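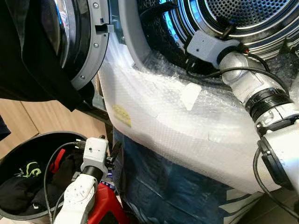

# Laundry corner notes and item list

Notes and a small item list for the laundry corner in the shared house at Lerville. The list is in `items.csv`, the washing steps are in `steps.md`, and this file explains how to read both of them. I wrote it in October, after the second round of corrections. English is my third language, so please send me a message if a sentence is not clear.

Maintainer: Todor Dervishi

## What is included

| File | Content |
|---|---|
| `items.csv` | one row for each piece of clothing or linen, almost 200 rows |
| `steps.md` | loading, unloading and folding, written as short steps |
| `words.md` | the names we use for the parts of the washer |
| `changes.md` | what was corrected and when |

## The washer

It is a front loader with a white body and a stainless steel drum. The front stays in its bubble wrap and there is a blue plastic sheet at the base. Please leave both in place. The yellow sticker on the front panel, under the wrap, also stays where it is.

The door opens wide. Please do not hang wet jeans or towels on it, the hinge does not like the weight. One light garment is fine for a short time while you sort.

## Words for the parts

The first version used three different words for the same rubber ring, and this made the steps hard to follow. Now we write only these:

- **gasket** - the dark rubber ring around the mouth of the drum
- **rim** - the grey plastic edge of the door, where the small screws are
- **glass** - the dark round window in the door
- **latch hook** - the small black hook on the door rim
- **drum** - the steel part with the small holes

"Seal", "lip" and "collar" are old words. If you find one of them in `steps.md`, please change it to "gasket".

## Columns in `items.csv`

- `item_id` - a number, never used again after the item is removed
- `kind` - shirt, trousers, sock pair, towel, pillowcase and so on. There are 16 kinds
- `colour` - the main colour only. A black shirt with a green print is `black`, and the print goes in `note`
- `group` - dark, light or red
- `inside_out` - yes or no. Say yes for everything with a print
- `owner_shelf` - the name on the shelf where it goes after folding (Teixeira, Prorinen or Dervishi)
- `note` - free text, can be empty

Socks are written as a pair. If only one sock is left, keep the row and write "single" in the note.

## Sorting

1. Bring the round black basket to the front of the washer.
2. Take out the red things first. They have their own group and must not go with the light clothes. With old dark clothes they are usually safe.
3. Turn the printed shirts inside out.
4. Check the pockets. We found 13 coins last winter and one of them was inside the gasket.

## Loading

1. Open the door completely.
2. Put your hand in the drum and feel along the top, small socks like to stay there from the last wash.
3. Pull the gasket a little with the fingers and look in the fold, mostly at the bottom.
4. Put the clothes in loosely. Big pieces first, small pieces after.
5. Make sure that no sleeve lies over the gasket before you close the door.

## Unloading

Put the basket under the door opening before you pull anything out. Take the clothes in small amounts, because long sleeves make knots with the trousers. When the drum looks empty, turn it once by hand and look again.

Leave the door a little open afterwards so the gasket can dry.

## Known problems

- The `colour` of old black clothes is not consistent. Some rows say `grey` and some say `black` for things of the same age. I follow the label in the collar when it can still be read.
- Towels from Rukulitz were entered twice in the first version. 3 double rows are still there until I compare them with the shelf.
- `inside_out` is empty for most of the pillowcases.
- The folding part of `steps.md` covers shirts and towels. Fitted sheets are missing, and I would be happy if someone with a good method could write it.

## How to make a correction

Change the row, add one line in `changes.md` with your name, and do not renumber the other items. For a new word in `words.md` please ask me first. Small spelling corrections in my English are welcome at any time, also in this file.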